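Publications > Manipulation > Technical papers > Section 4

4. Comparison of end effectors on the sorting task

4.1 Test station

The second series of trials was carried out at the Tokevton laboratory in June, using the same two-armed platform as the reach tests in Section 3. Two end effectors were compared: the Ostex parallel gripper, supplied with the platform, and the Valdovinos angled gripper, which has longer fingers that taper to a point. Both were driven by the Solbridge controller with its factory settings for closing speed and force. No changes were made to the wrist or to the mounting plate between runs.

The task was chosen for its plain geometry. Small metal fittings and ring nuts are moved between a perforated steel tray, where they lie in no fixed order, and a plastic tray divided into square cells. A part in the steel tray may be standing or lying flat, and the flat nuts offer very little height for the fingers to close on. The low walls of the tray also limit the angle of approach, particularly near the corners. Figure 4 shows the station with the two trays in position.

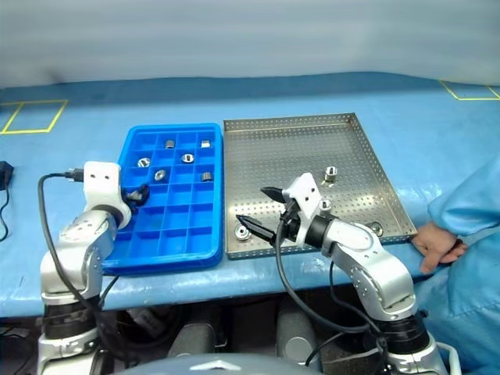
Figure 4. Sorting station with compartment tray (left) and perforated steel tray (right). The fingers of the right gripper are open above a flat nut.

A total of 1643 grasp attempts were logged across both end effectors. An attempt was counted from the moment the fingers began to close and was recorded as successful if the part cleared the tray wall and was released in the intended cell. Parts that reached the correct cell but came to rest on the rim were recorded as failures. An operator remained beside the table throughout and could halt either arm.

4.2 Results by part type

For upright fittings the two grippers performed at much the same level, and the difference between them was smaller than the variation from one session to the next. Flat nuts gave a clearer result. The parallel gripper tended to push the nut along the base of the tray before contact was made on both sides, and nearly 58 per cent of its failures on flat parts were of this kind. The angled fingers reached under the edge of the nut more often, although they were less steady once the part had been lifted — a rotation of the nut between the fingertips was the usual cause of a poor release.

Reflections from the steel tray affected both grippers equally. The wrist cameras at times placed the centre of a part on a bright section of wall, and the arm then closed on nothing. These attempts have been kept in the totals. Removing them would favour neither gripper, and the same fault is likely to occur wherever polished trays are used.

4.3 Limits of the comparison

The closing force was not tuned for each gripper. It is possible that a lower force would reduce rotation with the angled fingers, and this will be examined in the next series. The trials also used a single tray layout, with the compartment tray always to the left of the steel tray. Transfers in the opposite direction are reported separately in Section 5.

Contact the publications office | Copyright Tokevton, November 2023 | Back to top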